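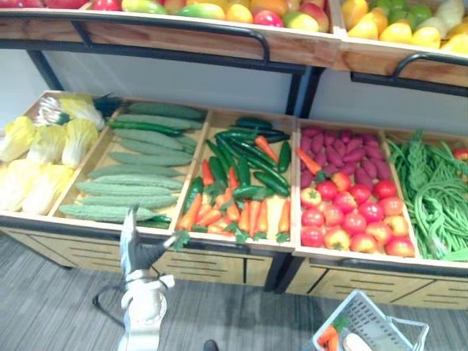

Figure 4.1 A robot arm at the front of a two-tier produce display stocked with artificial fruit and vegetables. The gripper fingers are just below the rim of the bitter melon compartment.

Chapter 4
When Part of the Job Moves

Think back to the first paid job you ever had, or if you haven't had one yet, to a job you have watched somebody else do closely enough to form an opinion about it. Chances are it had a name that fit on a badge, and chances are the name told you very little. A produce clerk, for instance, puts out produce. That is perfectly true, and it would not get you through a single morning in the produce section of a busy grocery store, where the same person is also lifting, sorting, trimming, tidying, pricing, throwing out, explaining how to cook things, and keeping an eye on a child who has discovered that the limes roll.

In Chapter 3 we spent a good deal of time on machines that replaced muscle, and most of our cases came from mills, mines and loading docks. We turn now to workplaces that held on to their hand work for much longer, and shops are a fine place to start, partly because nearly all of us have stood in one. Produce is harder to handle than it looks. A carton of crackers is the same shape as the carton beside it, and a shelf of them can be faced up by feel. Look again at Figure 4.1 and consider what a gripper with two slender fingers would have to deal with along that lower tier: cabbages piled every which way, carrots pointing in different directions, tomatoes heaped in front of sweet potatoes, and at the far end a tangle of long beans draped over one another. A person reaches in and takes the one they want (usually while talking to somebody). For a machine, each of those compartments is nearly a separate trade.

4.1 A job and its tasks

The most useful habit you can pick up from this chapter is that of taking a job apart into its tasks before you say anything about what automation will do to it. A job is what you are hired for. A task is a piece of work you could describe to a stranger in a sentence or two, and a single job may be made up of dozens. Machines, as a rule, take over tasks, and what happens to the job afterward depends on how the remaining tasks are shared out, who does the sharing, and whether anybody thought to ask the people doing them.

Our main case for the chapter is Mthembu Fresh, a family grocer in Trarville with 77 employees at the time we visited. The store had been filling online orders by hand for several years, with staff walking the aisles early in the morning, baskets over their arms, before the doors opened to regular customers. When orders climbed to up to 200 a day, the owners arranged a trial of picking arms supplied by a firm called Zutarora. The arms were to handle part of the produce picking, beginning with the firmer vegetables, and the staff would look after everything else.

Precious Shabalala had been on the produce team for nine years when the trial was announced, and she was kind enough to speak with us at length, over more than one pot of tea. Her first worry was the obvious one, and she raised it at the staff meeting: would there be fewer shifts? The owners promised that hours would be held steady until the end of July, and they were. What she had not expected was how much the shifts themselves would change.

"I used to pick and think at the same time," she told us. "You're getting the carrots and you notice the tomatoes underneath are going soft, so you pull them out. Well, if I'm not getting the carrots any more, when am I going to notice the tomatoes?"

It is a wonderful question, and we will come back to it several times. Noticing was never written down anywhere as one of her duties. It rode along with the picking, free of charge, and once some of the picking went to a machine, the noticing had to be given a time and a place of its own. The team settled on two walks of the section each morning with a cart and a notepad. Precious liked those walks. A few of her co-workers found them dull, and said so.

4.2 New tasks, and who gets them

Other work appeared that had not existed before. Somebody had to step in when an item could not be picked up. Somebody had to arrange the bins so the fingers could get at what was in them, and this did not always agree with the way customers like a display to look, generous and a bit overflowing. Chalerm Prasertsri, who had joined the store as a part-time stocker while finishing college, turned out to have a knack for this sort of thing and was soon being called over by every department. For the first while he was paid exactly what he had been paid before.

We don't tell you this to make the store's owners look mean. They were, by all accounts, decent people to work for, and they did raise his wage once his supervisor brought it up. The trouble was that the pay scale had been drawn up around the old jobs, and the new tasks had no line on it. You will find this pattern again in the Bedeo warehouse case later in the chapter, where 80 workers were asked to re-apply for positions whose descriptions had been written before anyone knew what the work would be.

Some questions to carry with you as you read on:

Which tasks in a job are noticed only when they stop being done?
When a machine needs help, whose time is used, and is that time counted?
What does a worker learn from doing a simple task over and over, and where will the next new hire learn it?

The last of these troubled Precious more than the question of shifts ever did. She had learned her vegetables by handling them, thousands upon thousands of them, until she could tell a good cabbage by its weight before she had properly looked at it. She was asked to write some of this knowledge down for the training binder and managed a page and a half, which she described to us as the hardest homework of her life. Part of that page is reprinted in Section 4.3, where we look at skill, how it is built up in the hands, and what employers have tried when the usual way of passing it along is interrupted.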